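Burkthorpe Motor Racing Forum > Club racing > Hill climbs and sprints

Thread: Troltar leaving Rovance for next season?

paddockpete
Posted June 6, 2022
Heard at the weekend that the Troltar lads are splitting from Rovance and running their own engine next year. Anyone know if there is anything in it? They have been with Rovance since the single-seater class started at Burkthorpe and I can't see them building something as quick on their budget.

gravel_trap
It's true as far as I know. Erzsébet Kerekes told the marshals' briefing she was looking at other suppliers. She didn't say it was settled.

oldsump
They would be daft to go. Rovance rebuilds cost up to 3000 a time but the thing finishes. Troltar had 5 retirements the year before they signed and none of those were driver error.

paddockpete
Two of them were. He put it in the bank at the hairpin both times.

oldsump
Because the throttle stuck. Read the report.

paddockpete
I was stood there. The throttle stuck once. The other time he braked late.

saludo74
I used to help out on the Saludo car, number 74, and we left Rovance in January two years ago for the same reasons. You wait weeks for parts and you are behind the bigger teams in the queue. We lost time on the first few runs and then it came good. I would not tell Troltar to stay just for the name on the cam cover.

oldsump
Saludo finished behind Rovance cars all that season though.

saludo74
We did, and we were behind them the season before as well, when we had the same engine. It was the chassis. People always go for the engine first.

gravel_trap
Agree with that. Kerekes is quick enough through the top section on anything. Where Troltar lose out is off the line, and that is gearing and tyres. I have my times written down from the last meeting and they were well down at the first split and level by the third.

paddockpete
Can you put the splits up?

gravel_trap
Will do when I get home. From memory her best run was a 64 dead and the quickest Rovance car was just under it.

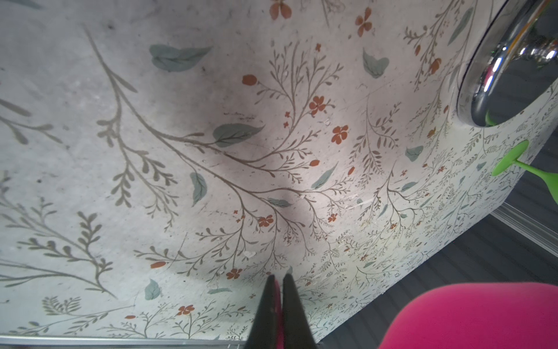

Found the notebook. It was 64 dead on the second run, and she was slower on the third when it started to rain. First split was her worst all day. I don't think a new engine fixes that unless it pulls a lot better from low down.

oldsump
So they should stay put and spend the money on tyres.

saludo74
Or change both and have a poor year learning it. We did and I would do it again.

oldsump
You had a sponsor. They haven't.

paddockpete
Entry list for the next round has them down as Troltar-Rovance still, so nothing is happening before the winter anyway. I'll ask in the paddock and report back.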